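CELL CHECK BEFORE RECORDING – with comments
Site: Grolordale, cell 2
Task set: Illo, pick and place with tray
Date: October 21, 2021
Checked by: Védís Kragh
Result: OK to record, two items open (see end)

Marking: Y = fine, N = stop, C = comment, carry on.

ACCESS AND STOP

E-stop on operator side, pressed and reset. Y
E-stop on door side. Y. Stiff. Twists back fine but you have to mean it. Reported in July, still stiff.
Floor tape visible all the way round. C. Lifting at the corner by the door, pressed back down, wont last.
Walkway clear. N at first, Ketilsson boxes stacked in it. Moved to the store. Y now. Please stop leaving deliveries there.
Second person knows arm is live. Y
Door sign turned to "recording". Y

ARM AND GRIPPER

Mounting bolts, paint marks lined up. Y
Joint noise at slow speed. Y, nothing new.
Speed limit set to the lower figure for teleop. Y. Was found on the higher one. Who changed it? Put it back when you finish, every time.
Gripper opens and closes fully, 6 times without a fault. Y
Finger linkages, no play. C. Slight wobble on one side, same as last check, not worse.
Fingers clean. Y. Wiped.
Cable at the wrist, free through full turn. C. Turned slowly both ways by hand-guiding, no snag. Watch it on the far reaches. If it goes tight end the episode and mark it bad, don't try to save it.

TABLE

Table locked, doesn't rock. Y
Cloth edge clear of anyone's feet. Y
Objects in the set checked for chips and sharp corners. Y
Old foam blocks out of the cell. Y, binned. They were leaving crumbs.

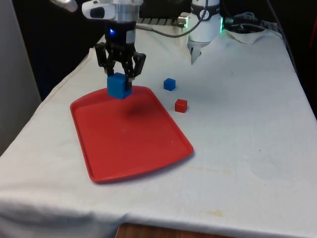
Episodes for this set run on the Prornska recorder, almost 400 wanted before we hand over, and last batch lost 11 to dropped video so check the disk light before each block and not just at the start. Start pose has to vary. Operators drift into putting things in the same spot and the model learns the spot. Same with height: holding the big blue cube over the far end of the tray, close to the rim, is a useful one to have in the set, but mix in the near end and the middle as well. The small blue and small red ones sit off to the right of the tray there, vary that too. Don't iron or swap the cloth halfway through a block, creases and marks are fine, a sudden change is not.

RECORDING

Disk space. Y
Clocks matched between arm log and video. Y
Camera mount tight, view not shifted against reference. Y. Do this again after lunch, people lean on things.
Lights on, blinds down. Y
Instruction text matches what is being done. C. Two prompts both said "put the cube on the tray" with no colour or size. Changed to name the one meant. Old wording still in the shared sheet, needs deleting.
Failed attempts kept and labelled. Y. Keep them. A slip followed by a clean second try is worth having, label it "recovered". Dropped on the floor = stop arm, then fetch.

OPERATOR

Trained and signed off on this cell. Y
Sleeves, lanyards, hair. Y. Lanyard taken off when asked.
Hands outside the tape while arm is enabled. C. Reminded one operator at reset. Resetting objects between episodes means arm DISABLED, not just paused. I know it's slower. Paused arm can still be woken from the other desk.
Break taken at end of each block. C. Skipped yesterday apparently. Grip on the controller gets sloppy and so do the episodes, you can see it in the curves.

OPEN ITEMS

1. Door side e-stop, replace button. Asked again. If it gets any worse the cell is shut untill it's done.
2. Floor tape at corner, relay properly, clean the floor first this time.

Lower speed limit should need a password. Raised with Ketilsson, no answer yet.

Next check before the first block tomorrow, or sooner if the gripper comes off for any reason. Sheet goes in the blue folder, not on the desk.

V. Kragh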